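Print this story | E-mail to a friend

Filed under: Community > Out and About

Search this site Enter keywords Go

Shoe swap comes back to Brumness in October, and it needs your boxes

If your hall cupboard is anything like mine, there's at least one pair of shoes in there that somebody wore twice and then went off completely. Well, get them out! The Brumness shoe swap is back this October, in the upstairs room at the Najafi building on Hullmont Road, and I popped in while they were getting the first donations sorted.

It's the third time they've run it and I've been to both the others (I came home from the last one with walking boots and a pair of gold sandals I have yet to find an occasion for). The idea hasn't changed. You bring a pair, you get a ticket, you swap the ticket for another pair. If you haven't got anything to bring you can still come along and pay £3 a pair, and the money goes towards school shoes for local families. Last time 54 pairs found new homes in one morning, and there was a queue down the stairs before the doors opened.

Mojtaba Shokri is running the sorting this year and he's very particular about it, in a nice way. Every pair gets taken out, looked over, laced up again and put back in its box with the paper. He told me people are far more likely to pick up a pair that's boxed, even if the box has seen better days.

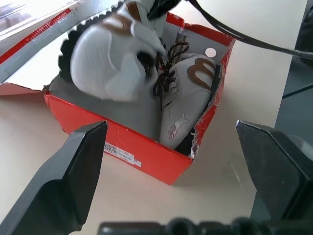 Boxes are the big worry this year, as it happens. Plenty of us hang on to the shoes and chuck the cardboard straight into the recycling, so Mojtaba is asking everyone to have a look on top of the wardrobe before they come. They really aren't fussy about condition. The bright orange-red one on the table had ragged top edges with the grey board showing through, and it's still going out with its pair of white trainers, the ones with the little leaping cat near the toe. A strip of parcel tape round the rim and it'll do another few years, I should think. What they can't use is anything that's been stored in a damp garage, as the smell gets into everything else.

Laces are the other thing. I'd never given them a thought, but a pair with the laces left in a tangle apparently sits there all morning while the neat ones go in minutes. So if you've got time, loosen them off, straighten them out and tie them in a loose bow. If a lace has snapped, don't worry, bring the shoes anyway. Troron, the heel bar by the bus station, has given a big bag of spares in black, brown and white, and they're putting two people on a repairs table on the morning itself for anybody who wants a quick fix.

I asked whether they'd take odd sizes and the answer was a very firm yes, particularly anything above a men's 11 and the small children's sizes, which went first last time. Wellies are welcome too. Football boots are fine if you've knocked the mud off (please knock the mud off, they only have the one broom).
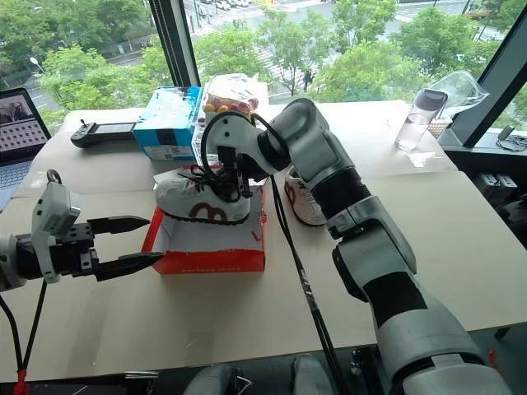

How to join in

Drop-offs are at the Najafi building, side door, between 10am and 4pm right through the first half of October. Ring the bell marked Upstairs and give it a minute, as it's 16 steps down and they may have their hands full. Tie pairs together if they're coming without a box, and pop a note inside with the size if it's worn off the sole.

The swap itself runs from 9.30am to 12.30pm. The date will be on the noticeboard in the library and in the window at Troron once the room booking is confirmed. Tea and squash will be on, cakes too if my sister remembers, and there's a bench for trying things on. Bring socks.

Print this story | E-mail to a friend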